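How a Snack Shelf Works
Brilteo Kids: Everyday Things Explained

You walk into a shop. Hungry. You look at the shelf and grab a snack. Took you maybe a few seconds, right?

But why was that snack right there? Why are the tubs up high and the cans in a row? Somebody thought about it. Let's find out. Quick one today!

First, what is a shelf for?

Sounds silly but think. If a shop put all its food in one giant pile you could never find the crackers. Stuff at the bottom gets squashed. Stuff at the back goes old. A shelf fixes that. Each thing gets a place, and you can see what's there without digging.

Most snack shelves have a few levels. Top, middle, bottom. Shop workers have a word for putting things on them: stocking. If the shelf is full it's "well stocked." If there's a big gap, time to restock.

Before the shelf: the table

Food doesn't jump out of a box onto a shelf. Lots of places unpack onto a table first. It's a good spot to check things. Is the lid on tight? Any dents? Is the date OK?

Metal tables are great for this. Stainless steel is a kind of metal that doesn't rust easily, and it wipes clean fast. Spill some juice, wipe, done. That's why you see it in kitchens too. It can be pretty shiny, so things sitting on it or held over it get a blurry twin underneath. 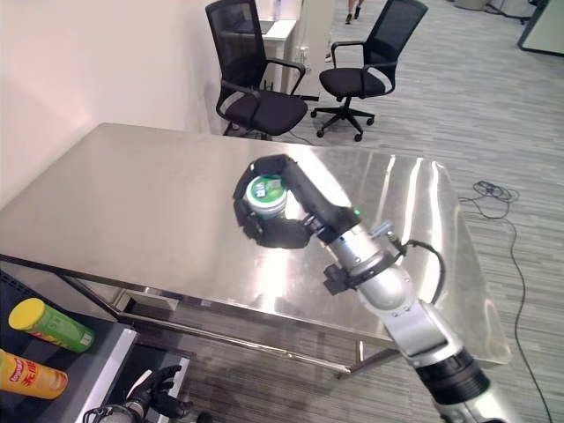
Small round tubs are easy to pick up. They fit in one hand. Your fingers go around one side, your thumb goes on the other, and you squeeze just a bit. Squeeze too hard and a thin tub can bend. Too soft and, oops, floor.

Try it at home with an empty yogurt tub. Pick it up with your whole hand. Now try with just 2 fingers. Which one feels safer? Now try it with a mitten on. Harder!!

Round things have one big problem. They roll. Lay a can on its side and it might take off. Stand it up on its flat end and it stays put. So on a shelf, tall round cans mostly stand up. If one is lying down it could be waiting for somebody to set it straight, or maybe it just got knocked. Who knows.

Why the same things stay together

Look at a shelf next time you're out. Same snack, same snack, same snack, all in a line. Shop people call a line like that a row or a facing. (A facing is the side of the package that looks at you.)

Two reasons. You can spot what you want from far away, because a line of matching lids makes one big stripe of color. And the worker can see fast if something is missing. A gap in a line really shows.

Different things can share a level too. Bottles at one end, little jars towards the back, a cup near the front. Tall things usually go behind or off to the side so they don't hide the short ones. Doesn't always work out. Sometimes a cup ends up in front of a bottle and you only see half the label.
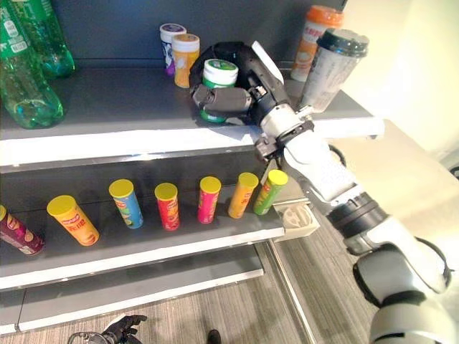

What about that strip along the front of a shelf? It's called the edge or the lip. In shops it's often where the price goes. A light color helps, you can see right away where the shelf stops, so you don't set something down half on and half off. Half off means it falls.

Old ones in front

Here's a trick lots of shops use. New food goes in the BACK. Older food gets pulled to the front. That way people buy the older stuff first and it doesn't sit their forever. The name for this is "first in, first out." You can do it in your own fridge. Ask a grown-up before you move things around though.

Big shops might have up to 500 different snacks. Thats a lot of labels to keep straight!

Make your own snack shelf

You need a low shelf or a sturdy box on its side, plus some empty packages. Rinse them first. Really rinse them, old yogurt gets smelly.

1. Put everything on a table.
2. Sort it. Cans here, tubs there, bottles somewhere else.
3. Stand up anything that rolls.
4. Tall stuff to the back.
5. Turn the labels to face the front.
6. Step back and look. Can you see every single thing? If not, move something.

Then play shop. One person buys, one person restocks. Swap after 10 minutes so it's fair.

Words to know

Stock: all the things a shop has to sell. Also means putting them on the shelf.
Restock: fill up the gaps.
Facing: the side of a package turned toward you.
Label: the printed part that tells you what's inside.
Stainless steel: metal that doesn't rust easily and wipes clean.

Last updated 11 April 2026

Next up: why do lids go pop?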